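Opinion | Machines & Work
160 shares · 4 comments

Slow hands make good teachers

I spent most of September learning to teach a robot to pick things up and put them down again, and I came home from it with an opinion I would like to share, if you have the patience for it. I think we are in far too much of a hurry with demonstrations. Everybody at the Plonholm workshop, me included, wanted a big number on the whiteboard, and we settled on 2,000 before any of us had asked what a decent one looked like.

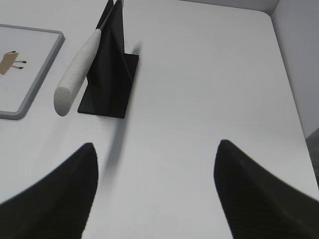

My first week went entirely to speed. I had learned the controls well enough to get from one end of a task to the other without embarrassing myself, and I was proud of that, the way you are proud of parallel parking. Then I sat down one evening with a cup of tea and played my own runs back, and oh dear. I swooped. I overshot and came back. I closed the gripper early, opened it, closed it again, and a machine that learns by copying would have learned every bit of that fidgeting along with the rest.
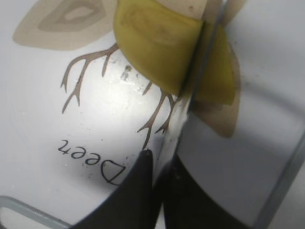
By the Workshop Columnist, Bristine Review

There is a school of thought, and I have heard it made very well over at Shehu, that mess is good for the machine. Show it plenty of people doing the job in plenty of ways, wobbles and all, and it will find the common thread. I grant some of this. A robot that has only ever seen perfect approaches has no idea what to do after a poor one, and I would always want a few recoveries in the pile. But a recovery shown on purpose, calmly, from a bad starting place, is a different animal from me flapping about at four in the afternoon when I want my supper. 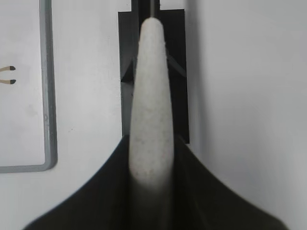 Wrist view: a pale, speckled taper in front of the black bracket.

So what would I do instead? I would let people be slow. We had 5 of us taking turns by the end, and the one habit that helped me most was to stop looking across at the table and drive from the wrist picture, because the picture is what the robot gets too. 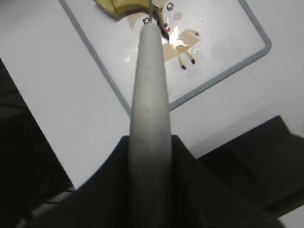 Teaching by remote control asks you to give up a lot of what you know, and I find that humbling in a rather pleasant way. From my chair I could lean over and see a whole tray. From the wrist, a long gray taper runs up the middle of everything, and the little tan deer-like figure in the tray is partly hidden behind its tip. If I steer by what I saw when I leaned over, I am acting on a secret the robot was never told. I caught myself doing this for days – and I suspect plenty of good operators do it for years.

Leading the arm by hand is kinder on the nerves, I'll admit, and for a beginner I would still start there. You feel the weight of it, and you stop being frightened of it. The people running the course at Breslow do an hour of that before they let anyone near the remote, and I wish we had done the same. After that hour, though, put the newcomer in front of the wrist view and leave the clock off the wall. I would take a morning of their patient, slightly dull runs over a whole day of mine from that first week.

Filed under: Automation, Learning by doing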